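Thursday evenings with the robot club

I have now been in the robot club in Vunddale since June, and several people from my old work have asked me what we do there. I always give a short and bad answer, so I try to write a longer one.

The club meets on Thursday at 7 in the upstairs room of the library. It is led by Imogen Pilkington, who teaches physics in the day and has much more patience than I have. When I came the first time I could write small programs for sorting text files, and that was all. I was also afraid of my English, because technical words are easy to read and hard to say. Amber Dawber gave me the chair next to her and explained me what a "joint limit" is by bending her own elbow.

We do not own a real robot. Our project, which we call Turkunero, lives completely inside the computer. There is a white robot with two arms, and there are a few rooms of a house where it must do small jobs. Each team in the club has one job. Amber and I have the job called Mensah, after the person who first wrote it down, and in this job the robot must bring small things from one room to the next. For the first weeks I thought this was the easy one. I do not think so any more.

The trouble is with the two arms. If you move only one arm, the mathematics is friendly. When both arms are up and the robot must also go through a door, they want to be in the same place. Our first program solved this by making the robot stop and wait for itself, without end. Amber laughed a lot. I went home and drew elbows on paper until midnight.

What helped us was to write down every attempt. We have now 3,000 of them saved, most of them failures, and I made a small tool that sorts them by the kind of failure. Imogen asked us to choose 100 and look at them one after another, slowly, with tea. It took two evenings. In 51 of them the fault was the same one: the gripper opened too late, when the arm was already too near to the object. It was one wrong number in a file which I had written myself, in my second week.

After this correction we changed also the views we save. Before, we saved only one view from the top of the robot. Now we also save the view close to the gripper, and for me it is much easier to understand what the hand is doing. The door and the dark floorboards are nice to look at, but they tell me little about fingers.

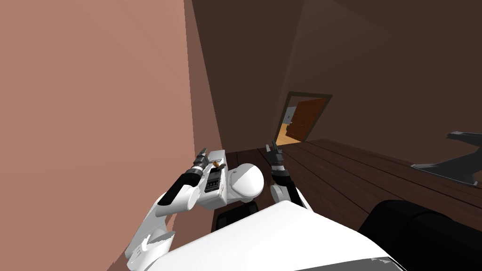
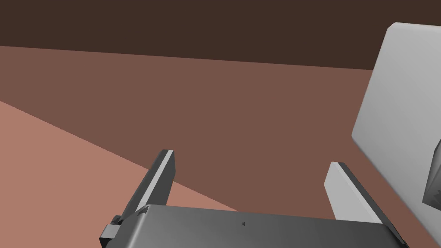 The first is from over the robot's body, with both arms raised, and the second is close to an open gripper.

In autumn there is a small competition in Rendden, where clubs run their programs in rooms they did not see before. We have sent our name. I am quite nervous, and I still must write the part that decides which arm goes first.

Do you need to know programming before you join a club like this?

A little helps, but it is enough if you can read a simple program and change one line in it. Two of our members started with nothing and learnt during the evenings, and one of them now writes better code than I do.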